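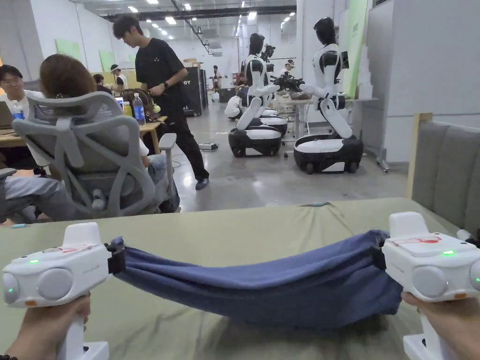 Was macht eigentlich ein Veteranenverein?
Für alle ab 8, die gern nachfragen
Text: Hannelore Kettler

Vielleicht hast du schon einmal ältere Leute mit einer großen bestickten Fahne durch den Ort gehen sehen. Vorne spielt eine Kapelle, hinten fährt ein Auto im Schritttempo. Auf der Fahne stehen Wörter wie "Treue" und "Kameradschaft". Das klingt feierlich. Aber was heißt es?

Zuerst das Wort
Veteran kommt aus dem Lateinischen, von "vetus", und das bedeutet alt. Bei den Römern war ein Veteran ein Soldat, der seine lange Dienstzeit hinter sich hatte. Heute muss man dafür nicht alt sein. In Deutschland zählt als Veteran oder Veteranin, wer bei der Bundeswehr Dienst tut oder dort ordentlich entlassen wurde. Das kann auch eine Frau von dreißig Jahren sein, die in der Küche einer Kaserne gearbeitet hat.
Manche finden das zu weit gefasst. Sie sagen, nur wer im Einsatz war, solle so heißen. Darüber wird bis heute gestritten, und du darfst dir selbst eine Meinung bilden.

Wozu ein Verein?
Die meisten Vereine dieser Art schreiben auf ihre Internetseite, dass sie "die Kameradschaft pflegen". Das ist ein Satz, bei dem man misstrauisch werden darf, denn er verrät fast nichts. Also haben wir in Flokmont gefragt, was die Mitglieder dort im letzten Jahr gemacht haben.
Musyoka Magesa führt die Mitgliederliste. 93 Namen stehen darauf. Und wie viele kommen zu den Treffen? "Weniger, als auf der Liste stehen", sagt er und lacht. Man trifft sich abends um sieben, isst etwas und redet. Ein Mitglied fährt andere zum Arzt. Zwei helfen beim Ausfüllen von Anträgen, zum Beispiel wenn jemand im Dienst verletzt wurde und Geld vom Staat bekommen soll. Im November legt der Verein am Denkmal einen Kranz nieder.
Der Rest ist ziemlich gewöhnlich: Kuchen, Kassenprüfung, Streit über die neue Heizung. So geht es in einem Kaninchenzüchterverein auch zu.

Die Sache mit den Namen auf dem Stein
In vielen Orten steht ein Denkmal für Soldaten, die im Krieg gestorben sind. Oft steht darüber "Unseren Helden". Auch hier lohnt sich eine Frage: Waren das alles Helden?
Das kann der Stein nicht wissen. Viele der Männer waren sehr jung und mussten in den Krieg, ob sie wollten oder nicht. Im Zweiten Weltkrieg kämpften deutsche Soldaten für einen Staat, der andere Länder überfiel und Millionen Menschen ermordete. Manche Soldaten haben selbst Verbrechen begangen. Auf dem Stein stehen alle nebeneinander, in derselben Schrift.
Und wer fehlt? Meistens fehlen die Menschen, die aus dem Ort verschleppt und ermordet wurden. Auch die Soldaten der anderen Seite fehlen. Einige Gemeinden haben deshalb später eine zweite Tafel angebracht. Schau nach, ob es bei dir eine gibt.

Stimmt die Geschichte?
Vereine erzählen gern, wie alt sie sind. In Urnolier hieß es immer, die Vereinsfahne sei in einer einzigen Nacht genäht worden, bei Kerzenlicht, kurz vor dem großen Fest. Jeptoo Odera wollte das genauer wissen und ging ins Archiv. Sie fand eine Rechnung. Die Fahne war bei einer Werkstatt bestellt worden und hatte 481 Mark gekostet -- von Kerzen kein Wort.
Hat also jemand gelogen? Das muss nicht sein. Geschichten verändern sich, wenn sie oft erzählt werden, und die schönere Fassung bleibt leichter im Kopf. Vielleicht wurde auch nur ein Band über Nacht angenäht. Wissen können wir es nicht, und dann sollte man auch nicht so tun.

Wie prüft man so etwas?
Wenn dir jemand eine alte Geschichte erzählt, helfen drei Fragen:
Warst du selbst dabei, oder hast du es gehört?
Gibt es einen Brief, ein Protokoll oder eine Rechnung dazu?
Erzählt es jemand anders auch anders?
Du kannst freundlich fragen und trotzdem zweifeln. Lakmal Gazi, der früher Sanitäter war und heute Schulklassen besucht, hört solche Fragen sogar gern. Am schwersten findet er die Frage, ob sein Einsatz etwas gebracht hat. Er antwortet dann: "An manchen Tagen denke ich ja, an anderen nein." Auf einer Fahne wäre für so einen Satz wohl kein Platz.

Und die Orden?
Ein Orden zeigt, dass jemand ausgezeichnet wurde. Ob er besonders mutig war, zeigt er nicht immer. Manche Abzeichen bekommt man für eine Rettung, andere dafür, dass man lange genug dabei war. Im Verein gibt es oft noch eigene Nadeln für treue Mitglieder. Von weitem sieht das alles ähnlich aus. Frag einfach, wofür das Stück vergeben wurde.

Kleines Wörterbuch
Kameradschaft: Zusammenhalt unter Soldaten. Oft auch einfach der Name des Vereins.
Protokoll: Aufgeschriebenes aus einer Sitzung. Meist langweilig, manchmal Gold wert.
Reservist: Jemand, der die Bundeswehr verlassen hat, aber wieder gerufen werden kann.
Veteranentag: Ein Tag im Juni, an dem an die Veteranen gedacht wird. Schulfrei gibt es nicht.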